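Re: [panos-e-linhas] Bainhas em toalhas de mesa estampadas
De: Abenezer Bogale
Para: lista panos-e-linhas

Em 4 de novembro de 2020, Amanuel Lencho escreveu:

> Boas a todos,
> Comprei tecido a metro para fazer duas toalhas de mesa e estou bloqueado
> nos cantos. Fiz uma experiência num retalho e ficou um calhau de pano
> dobrado, a máquina nem quis passar por cima. Alguém faz os cantos em
> esquadria? Vale a pena ou é mania de perfeccionista?
> E já agora: lavam o tecido antes de cortar? A senhora da Whitcombe diz
> que sim, a minha mãe diz que é água deitada fora.
> Abraço,
> Amanuel

Olá Amanuel, olá todos,

Ai os cantos! Passei o verão inteiro às voltas com isso, por isso desculpa se me alongo (quem já me conhece desta lista sabe que me alongo sempre).

Primeiro a lavagem, que é a parte em que sou chato. Lava. Eu em julho não lavei um algodão que comprei, achei que com aquele preço já vinha tratado, e à primeira ida à máquina encolheu 3 centímetros no comprimento e quase nada na largura. A toalha ficou a cair bem de dois lados e curta nos outros, uma tristeza. A tua mãe que me perdoe, mas neste ponto estou com a senhora da Whitcombe. Lavo à temperatura a que depois vou lavar a toalha, seco à sombra e passo a ferro ainda húmido. Se o tecido for de fundo claro com estampado forte, ponho um trapinho branco lá dentro na primeira lavagem, para ver se larga tinta.

Depois de lavado, endireitar! Puxo um fio da trama de um lado ao outro e corto pelo risco que fica. Parece coisa de avó (e é, foi a minha que me ensinou) mas com os estampados tem um senão: às vezes o desenho foi impresso torto em relação ao fio, e aí tens de escolher. Numa toalha de mesa eu vou pelo desenho, se o desvio for pequeno, porque é para onde os olhos vão. Num guardanapo vou sempre pelo fio. Se o desvio for grande, devolve o tecido à loja e não penses mais no assunto.

Agora os cantos. Sim, em esquadria, vale muito a pena, e demora menos do que parece. Eu faço assim:

Vinco a primeira dobra, estreitinha, a toda a volta, com o ferro. Depois a segunda, mais larga, também a toda a volta, e só então abro tudo outra vez. No canto ficam os vincos marcados como um quadriculado. Dobras o bico do canto para dentro, na diagonal, de maneira que a dobra passe mesmo em cima do cruzamento dos vincos da bainha larga, e passas a ferro. Abres, cortas o bico deixando uma margem para fora desse vinco diagonal, voltas a dobrar a diagonal, e depois fechas as bainhas de novo pelos vincos que já lá estão. Os dois lados encontram-se direitinhos e o teu calhau desaparece, porque o pano que sobrava foi-se embora com a tesoura.

O corte é a única parte assustadora. Faz antes um canto em papel, a sério — uma folha de impressora serve perfeitamente, os vincos marcam-se com a unha e percebes logo por onde vai a tesoura. Eu estraguei um canto por cortar em cima do vinco em vez de deixar margem e tive de encurtar a toalha de um lado.

Para coser, agulha 80 nova (nova mesmo, não aquela que está na máquina desde o Natal) e ponto um bocadinho mais comprido do que o normal. Começo a meio de um lado, nunca num canto. Quando chego ao canto paro com a agulha espetada no tecido, levanto o calcador, rodo o pano e sigo. A linha que uso é da Cevier, em algodão, que encontro na retrosaria cá da rua, mas qualquer uma decente serve. A minha máquina é uma Zurnel velhota que protesta com tudo o que seja ganga e mesmo assim estes cantos passa-os sem um soluço.

Se quiseres dar-te ao trabalho, podes fechar a diagonal à mão com pontinhos escondidos. Eu faço nas que são para oferecer. Nas de casa deixo aberta, e nenhuma se desfez até hoje.

Quanto ao tamanho, perguntaste isso noutra mensagem e ninguém te respondeu, coitado: mede o tampo e soma a queda duas vezes em cada direção, mais as bainhas. Para todos os dias gosto de 20 centímetros de queda, que não embrulha nos joelhos de quem se senta. Para as festas, mais comprida. Se a mesa tiver um tampo almofadado ou levares um resguardo por baixo, mede por cima dele, que ainda come um bocadinho de cada lado.

Outra coisa, esta já para a lista toda: alguém tem ainda os moldes dos guardanapos com bordo ondulado que circularam cá há uns anos? Tinha-os numa pasta e perdi-os quando mudei de computador. Acho que quem os mandou assinava Bullstead, mas posso estar a confundir com a pessoa das pegas de cozinha. Eram 11 folhas digitalizadas, um pouco tortas, mas liam-se bem.

Amanuel, manda notícias dessas duas toalhas, e se a esquadria te der luta escreve-me à vontade, que eu explico outra vez com mais paciência e menos parênteses!

Um abraço grande,
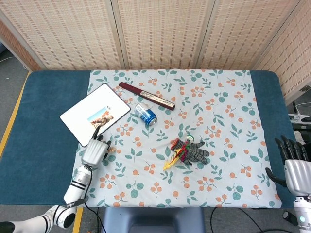
Abenezer Bogale

P.S. Nos estampados de fundo branco com folhas verdes e bagas alaranjadas, como este, coso a bainha com linha branca e não com verde. Experimentei verde uma vez e qualquer tremidela do ponto se via do outro lado da sala.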